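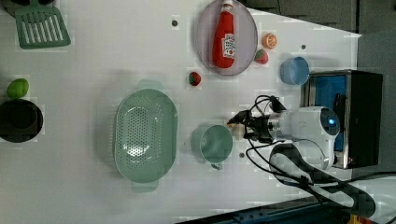
*The cell from the overhead camera, arm over by the green cup.*

**Gripper keeps closing off center after a cable swap. Recalibrate, or is something loose?**

Posted by Melahat Uysal, 18th July

We have one arm bolted to a white table with play food on it (bottle, orange slice, strawberries, bowl, a box-shaped thing on one side) and a two-finger gripper. It ran fine from March until I replaced the gripper cable. Now it closes off center on small stuff. The strawberries get pushed sideways before they get picked up. Large items are fine, or close enough that the gripper drags them into line on its own.

What I've done so far:

- Rebooted everything, more than once
- Ran the hand-eye calibration in Gola three times, and it reports a good result every time
- Reseated the cable at the gripper end
- Wiped down the table and the fingers

The Gola result says 3 mm, and that's the same number it gave before the cable swap, so I'm not sure I believe it. The integrator (Flatton) wants to send somebody out and re-teach the whole cell. I'm not paying for that until someone gives me a reason better than "it's usually the calibration." It was usually the calibration last time too, and then it was a screw.

Has anybody seen a cable swap cause this? The new one is stiffer than the old one, if that matters.

---

**Answer 1** (accepted)

Don't re-teach anything yet. You changed one thing and the problem showed up, so look at that one thing.

I look after a similar table and I'd bet on the cable pulling on the wrist. A stiff cable with too little slack will tug the gripper over when the wrist turns. Calibration won't show it if your calibration poses all have the wrist in about the same orientation, and the default Gola poses do.
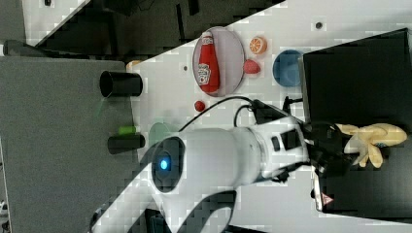 Check the slack before you check anything else. Jog the wrist slowly through its full range with the gripper open and watch the cable the whole way. You want a loop that gets bigger and smaller. If it goes tight anywhere, that's your problem, and if it rubs on the tabletop or catches on things you'll have a second problem by winter. Keep your hands out of there while it moves, and do it at 10 percent speed.

Then:

1. Power down and lock out.
2. Undo the cable clip nearest the gripper. Leave the others alone for now.
3. Feed 40 mm of extra cable toward the wrist and do the clip back up, snug but not crushing the jacket.
4. Put a wrench on the gripper flange screws while you're in there. You probably leaned on the gripper getting the old connector off. Use the torque from your gripper's manual, not a number off a forum.
5. Power up and jog it again.
6. Pick one strawberry from the same spot with the wrist at two very different angles. Before the fix, I'd expect the error to change with the angle. A bad calibration can do that too, so compare it with the clip undone as well.

If undoing the clip changes nothing, I'm wrong, and you should look at the fingers.

As for the 3 mm, a good residual only tells you the poses agree with each other. I've seen a lovely number from a camera mount I could wiggle with one finger.

*Mitali Cassim*

> **Comment from Melahat Uysal:** Clip was the tight one. It went like a guitar string about two thirds of the way through the turn. Gave it the 40 and the strawberries pick up straight at both angles. One flange screw was also loose, so I can't swear which of the two did it. I did both before testing, I know. Will run 300 picks before I tell Flatton to stay home.

> **Comment from Mitali Cassim:** Loosen the clip again if you want to know for sure. I wouldn't bother. Put a paint mark across that screw, though.

---

**Answer 2**

Had the same thing, ended up buying the Kisus gripper and never had the problem again. Worth every cent. The stock ones are junk.

> **Comment from Melahat Uysal:** Did the new gripper come with its own cable?

> **Comment:** Yes it did

---

**Answer 3**

Recalibrate with more poses, tilt the wrist a lot between them. Also Gazi has a firmware update out that is supposed to help with grip centering. I installed it and couldn't tell you what it changed. The release note is one line long. Back up your settings first, it wiped my tool offset and I lost an afternoon to that.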